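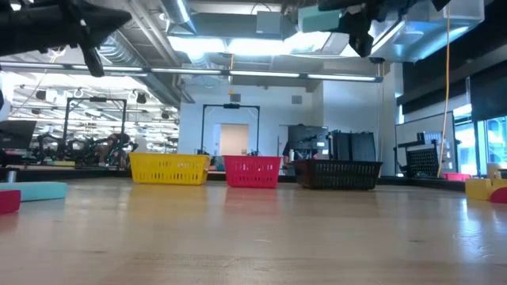

Three baskets in a row: yellow, red and black.

I gave up plastic bags in December, mostly out of spite. The supermarket near me had put the price up again, I'd left my shopper on the bus, and I walked home with a cauliflower under one arm and a box of eggs held out in front of me like a crown. By the time I got in I had decided I was going to be a basket person.

You may already know a basket person. They turn up at the market looking calm. Their bread isn't squashed. I've been envious of them for years, and I wanted to know how they did it, so I rang Covadonga Toledo, who has run a household shop called Segura for longer than I've been cooking my own dinners, and asked if I could come and be rude about wicker.

She was lovely about it. She doesn't even like wicker that much! It sheds, she told me, and it snags your jumper, and if you keep it in a damp cupboard it goes a funny colour and smells like a boathouse. What she sells most of is the cheap slotted plastic sort, and she has no time at all for people who sniff at it. Her mother kept onions in one for her whole married life.

Onions, by the way, are where I'd been going wrong. I had them in a drawer (with the potatoes, which Covadonga received in silence) and they were sprouting before I could get through them. Air is what they want. Mine now live in a basket on top of the fridge and I've lost 2 since spring, one of which rolled behind the cooker and can't fairly be blamed on anybody.

Things went less well with the posh end of the market. I ordered a willow number from a firm called Satanier - yes, really - and it arrived so beautifully made that I was afraid to put a leek in it. It holds magazines. I also tried the folding one from Iden, which folds very well, including once on the stairs with 8 tins of tomatoes inside. My downstairs neighbour brought most of them back up.

The one I carry now came from a stall in Grurnevano, where I'd gone for a wedding and had no business buying anything I couldn't fit in my hand luggage. It's squat and a bit lopsided and the handle creaks. I wore a sunhat and two cardigans home so that it could have the space in my bag.

Has it changed my life? A bit, in a small way. I buy less, for one thing, as you can see exactly how much room is left and there's no pretending about a second melon. People talk to me more as well. A man in the queue for fish looked in, saw my radishes, and gave me his recipe for radish-top soup, which I've made 4 times. It needs more garlic than he said.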